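Flostar tabletop set, README

Last edit 4 July 2026. Written fast, will clean up later.

What it is
Two-arm tabletop manipulation, Reinholz bench, Sendville lab. 1,105 episodes after filtering. Wrist views plus one fixed view of the workspace. Made to test one thing: does adding wrist views help grasping on clear plastic, where depth is mostly junk.

Wrist view
Full res, no crop. Glare left in on purpose, do not normalize it away before you read the loader notes. Fingertip pads stay in view, we use them as a rough pose check. 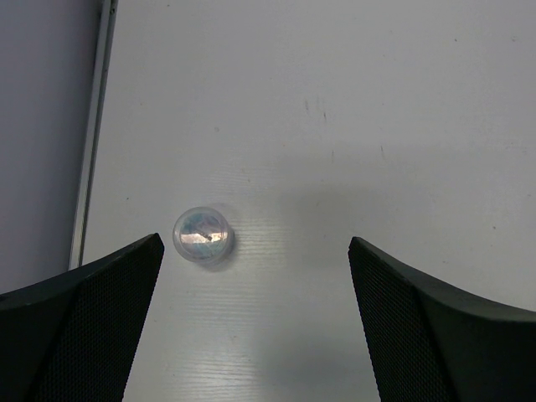

Fixed view
Same table, both arms. Objects are pens, highlighters, small clear cups, clear boxes. Layout reshuffled between episodes by hand, so positions are not uniform, sorry. Held-out split is 200 episodes, all new layouts.
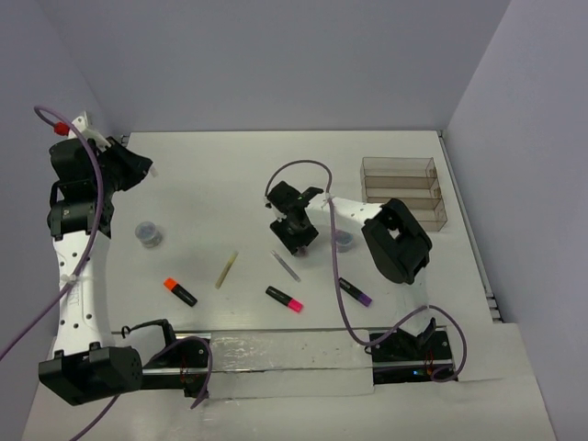 Arms are logged seperately, left and right, own timestamps. Merge on the nearest tick. If the gap is over 2 ticks drop the row, the Asulance script does this by default.

Result so far
Fixed view only: misses clear cups a lot, fine on highlighters. Fixed + wrist: better on cups, no change on pens. Gain shows up with nearly 300 training episodes, below that its noise. Boxes still bad either way, stacked ones worst.

Known problems
- April batch has wrist exposure drifting, flagged in meta
- some gripper width values stuck at the last reading
- object labels are per episode, no masks

TODO: masks, second seed, rerun the boxes with the longer schedule.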